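Chapter 6
Teaching by Demonstration

A robot arm can be given a task in two broad ways. Someone can write out the motion as a program, point by point, or someone can show the arm what to do and let software work from the recording. This chapter covers the second way. Chapter 5 dealt with programs, and you will need its section on joint angles and gripper commands before going further.

Showing a task is called demonstration. The person who does it is the demonstrator or, when the arm is driven from a distance, the operator. One complete recording of one attempt is an episode. An episode holds the positions of the joints, the opening of the gripper and the camera views, all stamped with the same clock. If the clocks drift apart, the recording is of little use, and Section 6.4 explains how to check for this.

6.1 Two ways of showing

In hand guiding, the demonstrator takes hold of the arm and moves it. The motors are set to cancel the arm's own weight so that it can be pushed with little effort. Hand guiding is easy to learn. It has one serious drawback — the demonstrator's hands and sleeves end up in the camera views, and they will be absent later when the arm works alone.

In remote control, also called teleoperation, the operator stands back and moves some other device, which the arm follows. The device may be a joystick, a tracked handle or a second, smaller arm with the same joints. The smaller arm is called the leader and the working arm the follower. Operators need more practice with this method, mainly with judging depth and with knowing how hard the gripper is squeezing.

Marlene Melnyk trained new operators at the Predgate workshop for several years and kept their practice logs. Her beginners recorded 40 episodes of a single pick and place before moving on to drawers and lids. Most of the early failures in the logs are of one kind: the fingers close too soon, above the object or beside it. Her advice was to stop for a moment over the object, lower straight down, and only then close.

6.2 What a good set of episodes contains

A set in which every object starts in the same spot teaches the arm one path. Move the objects between episodes. Turn them, lay some of them on their sides, and place a few that have no part in the task. Change the order in which containers are filled if the order does not matter.

Speed should be even. Long pauses get learned along with everything else, and an arm trained on hesitant episodes will hesitate. Viktória Lengyel reviewed a set of 92 episodes recorded on the Bondness bench and removed 12 of them for pauses alone. The short pause over an object is fine if it is kept brief and done the same way each time.

Mistakes need a decision before recording starts. A dropped object that is picked up again and placed correctly may be worth keeping, as it shows a recovery. An episode that ends with the task undone should be marked as failed and stored apart from the rest.

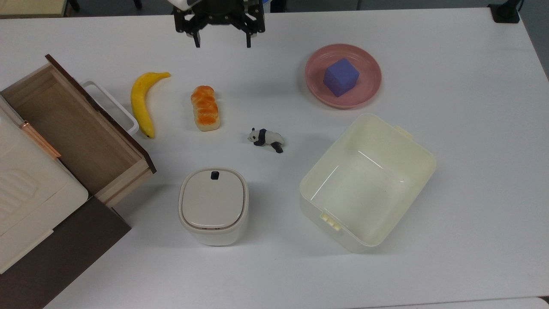
Should the same person record every episode in a set?

For a first set, one operator is the better choice. Two people may reach for an object from different sides, and a small set will not have enough episodes of either habit. Add a second operator once the arm can do the task from the first person's recordings, and note in the log who recorded each episode.

Wosow Technical Readers — All rights reserved — Contact the publisher — Back to top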